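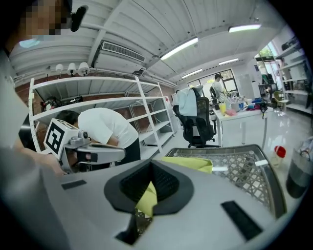

Nutzungsdauer und Pflege von Haushaltstextilien in gemeinschaftlich bewohnten Wohnungen

Projektbericht im Modul Nachhaltiges Wirtschaften, 2. Studienabschnitt
Vorgelegt von Khadija Mansour und Rosario Valentini

1 Ausgangslage und Fragestellung

Kleinere Haushaltstextilien wie Wisch-, Geschirr- und Handtücher werden in Untersuchungen zum Textilverbrauch häufig nur am Rand behandelt. Ihr Einzelpreis ist gering, ihre Anschaffung wird selten geplant, und über ihren Verbleib liegen kaum belastbare Angaben vor. Das vorliegende Projekt untersucht, wie lange solche Textilien in gemeinschaftlich bewohnten Wohnungen genutzt werden und aus welchen Gründen sie ausscheiden. Als zweite Frage wurde aufgenommen, ob sich das Vorhandensein einer festen Zuständigkeit für die Wäsche auf die Nutzungsdauer auswirkt.

2 Vorgehen

Die Erhebung fand in der Wohnanlage Closeck und im Quartier Platis statt und begann im September. Angesprochen wurden ausschließlich Wohnungen mit mindestens drei Bewohnerinnen oder Bewohnern. 66 Wohnungen sandten einen vollständig ausgefüllten Fragebogen zurück. In einem Bestandsblatt waren zusätzlich alle in Küche und Bad verwendeten Tücher nach Material, ungefährem Alter und Zustand einzutragen. Auf diese Weise wurden 374 Textilien erfasst.

Der Zustand wurde anhand einer vierstufigen Skala eingeschätzt, die in der Arbeitsgruppe Shehata für ein früheres Lehrprojekt entwickelt worden war. Stufe 1 bezeichnet ein Textil ohne erkennbare Gebrauchsspuren, Stufe 4 ein Textil mit Löchern, offenen Kanten oder deutlich verminderter Saugfähigkeit. Die Einstufung nahmen die Befragten selbst vor. Eine Kontrolle durch die Projektgruppe erfolgte nur stichprobenartig.
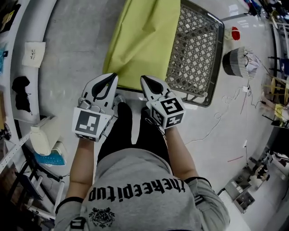

Abb. 2: Grünes Tuch, flach auf dem Boden ausgebreitet.

3 Ergebnisse

Baumwolle und Mischgewebe überwiegen in der Küche, während im Bad und für die Bodenpflege vor allem Mikrofaser verwendet wird. Die Angaben zum Alter streuen erheblich. Geschirrtücher stammen vielfach aus dem Elternhaus und sind zum Teil älter als der Haushalt, in dem sie genutzt werden. Mikrofasertücher wurden dagegen überwiegend nach dem Einzug gekauft, meist in Mehrfachpackungen.

Als häufigster Grund für das Aussortieren wurde Geruch genannt – noch vor Flecken und mechanischem Verschleiß. Etwa 38 Prozent der Wohnungen führten ihn an erster Stelle auf. Viele der aus diesem Grund entsorgten Tücher wären nach den Angaben der Befragten technisch noch verwendbar gewesen. Auffällig ist der Zusammenhang mit der Trocknung: Wohnungen ohne Balkon oder Trockenraum berichten deutlich öfter von Geruchsbildung als die übrigen.

Eine feste Zuständigkeit für die Wäsche besteht nur in einem kleinen Teil der Wohnungen. Dort werden Tücher regelmäßiger gewechselt und getrennt von der Kleidung gewaschen. Ein längerer Verbleib im Haushalt ließ sich daraus nicht ableiten. Mehrere Wohnungen mit Waschplan gaben an, abgenutzte Stücke früher zu ersetzen, da deren Zustand beim Zusammenlegen auffalle.

4 Trocknung und Waschtemperatur

Im Quartier Platis steht den Mietparteien der Waschraum des Betreibers Vokano zur Verfügung. Die Programme beginnen dort bei 40 Grad, eine Kochwäsche ist gegen Aufpreis möglich und wird nach Auskunft der Befragten selten gewählt. In Closeck wird überwiegend in der eigenen Wohnung gewaschen. Die Unterschiede zwischen beiden Standorten sind gering und können auch auf die Altersstruktur der Bewohnerschaft zurückgehen.

5 Einschränkungen

Die Altersangaben beruhen auf Erinnerung und sind entsprechend unsicher. Bereits entsorgte Textilien konnten nicht erfasst werden, sodass langlebige Stücke im Bestand überrepräsentiert sein dürften. Für eine Fortführung wird empfohlen, Neuanschaffungen mit einem waschbaren Etikett zu kennzeichnen und den Bestand über mindestens zwei Semester zu verfolgen. Fragebogen und Bestandsblatt sind im Anhang abgelegt.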